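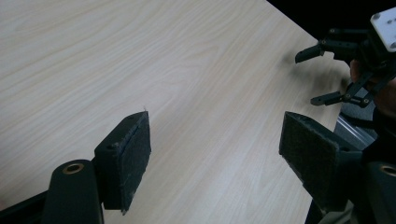
Slide 1. Pale wood tabletop, fine wavy grain.

Home | Talks | Workshops | Notes | Contact
Print this page | E-mail this page

Looking after a light wood table – speaker notes
September 2019

Start on time. Lights half down so the grain shows up on the wall. Leave slide 1 up till everyone is sitting.

Opening. Ask who has a pale table at home. Then ask who is scared of it. Laugh, move on. People buy the light color, then cover it with a cloth for ten years. I did this too, with the one from Drimen.

GRAIN
Point at slide. Long streaks through the center, almost parallel. Then up toward the left corner the faint swirls. Those are what people mistake for stains – get calls about this. Grain runs on a diagonal in this view, so say "along the streaks" and not "left to right" when talking about wiping.

Do the hand motion. Long strokes, whole arm. No little circles.

Say: look at the surface before you put anything on it. Get down low, eye level with the top, window on the far side. Old rings show up that you never see standing. Crumbs too.

FINISH
Slide again. Slightly matte, a soft sheen toward the middle. Good moment for the sheen talk. A shiny patch can be light, can be polish built up, can be years of elbows. How to tell – move your head. If the patch moves with you it's light. If it stays put it's the table. Let them try it on the demo boards, pass boards down both sides.

Don't guess out loud what finish is on slide 1, somebody always asks. Can't tell from a picture. Say so and go on.

CLEANING, THE EVERY DAY KIND
Soft cloth, damp, wring it hard. Wring it agian. Drop of dish soap in warm water. Wipe along the grain, then a second cloth, dry, right behind the first. Not later. Right behind.

No scouring pads. No powder. No vinegar, I know, your grandmother, but no.

Hold up the two cloths here. Pass out the Cilix handout now or they will read it during the opening.

RINGS AND MARKS
White ring – usually moisture in the finish. Wait a day or two first. Lots of them fade by themselves. Dark ring – gone deeper, different job, see me after.

Ink: blot, never rub. Wax: let it go hard, lift with an old plastic card held flat. Story about the birthday candles if there's time. If not skip, it's long.

SANDING
Keep short. 4 minutes max. On a pale table every cross scratch shows, and it shows worse once oil goes on. With the grain only. Sand a test patch on the underside. If it's veneer put the paper down and walk away – show the Siddiqui board, the one that went through on one edge. Pass it around, get it back this time.

SUN
Pale wood changes. Some goes yellow, some goes darker. Move the fruit bowl once a week or you get a fruit bowl shape. Turn the table end for end every April, easy to rememeber.

Questions they will ask:
Placemats? Yes, cloth or cork. Rubber backing can stick or mark.
Spray polish? I don't. Makes refinishing a pain.
Kids and markers? Paper underneath, the big roll.

Wrap up. Back to slide 1. Boards to the front table please. Grulden workshop sign-up is by the door, up to 357 on the mailing list now so write emails clearly. Cloths go in the blue bag, wet ones separate.

Print this page | E-mail this page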